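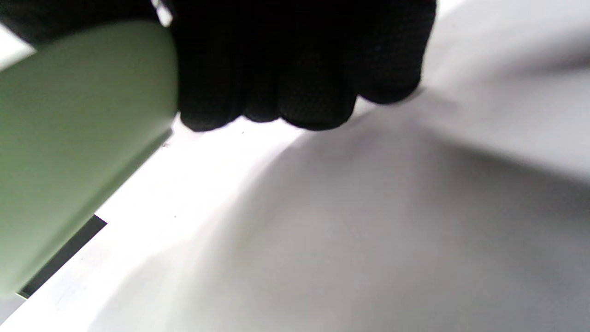
What is the best kind of glove for handling cups and containers when you are setting a table or putting things away?
A thin knit glove that fits snugly is the best choice for most people, as long as the fingertips are not too long and the dishes are dry. Thick gloves protect better but make it hard to feel an edge.

Setting Down and Picking Up: A Small Study of Hands, Gloves and Tableware
Todside House Program, Home and Everyday Design, winter project report

Where the idea came from

Our group started this project after a long afternoon of unpacking dishes for the Todside practice kitchen, when we noticed that we were all handling the same things in very different ways. Some of us wrapped a whole hand around a cup, some of us pinched the rim, and one of us (the author of this report, I am sorry to say) dropped a saucer on the floor. We got to talking about why, and the talk went on so long that we decided it might as well be our winter project.

The question we settled on was a simple one. Does wearing gloves change the way people pick up, carry and set down ordinary tableware on a smooth table? We thought it would be an easy thing to answer, and we were wrong about that, but we enjoyed ourselves very much along the way.

What we used

We wanted things that anybody might have in a kitchen, so we borrowed pieces from the shared cupboard and bought a few more. The cups came from a set called Plilar, with straight sides and no handles, and the bowls were from Dhillon, a little heavier and wider at the lip. We had 2 kinds of gloves, a knit pair and a padded pair, and of course we had bare hands for comparison. The padded pair turned out to be too warm to wear for long indoors, so those sessions were kept short.

How we did it

We planned 1000 moves altogether, a move being one item picked up, carried across the table and set down again. That looked very reasonable on paper! By the second week we had cut the plan back to 800, and when we closed the notebook on Tue 3 December we had 743 that were written down clearly enough to use. The rest were either smudged or missing the name of the item, and we decided it was fairer to leave them out than to guess.

After each move the person carrying wrote down how it felt (easy, fussy or bad), and a partner wrote down whether the item landed where it was meant to go. We took turns so that everyone got to carry and everyone got to write.

What we noticed

With bare hands, people were quick and a bit careless. They set cups down with a knock and slid them the last little way, especially when they were talking. With the knit gloves almost everyone slowed down at first and then got back to their usual pace, and the landings were quieter. The cups were easier than the bowls in every kind of glove, probably thanks to those straight sides.

The padded gloves were the hardest by far. People stopped using their fingertips and began pressing items between the fingers and the palm, and letting go neatly was harder than holding on.

Things we would change

We would use a better notebook, to begin with, and print the item names on the page ahead of time. We would also try a table with a cloth on it, and ask people from the Cillero cooking class to take part, as they handle dishes every day and we mostly do not. If the practice kitchen is free in January, we hope to run the bowl part again with the knit gloves only.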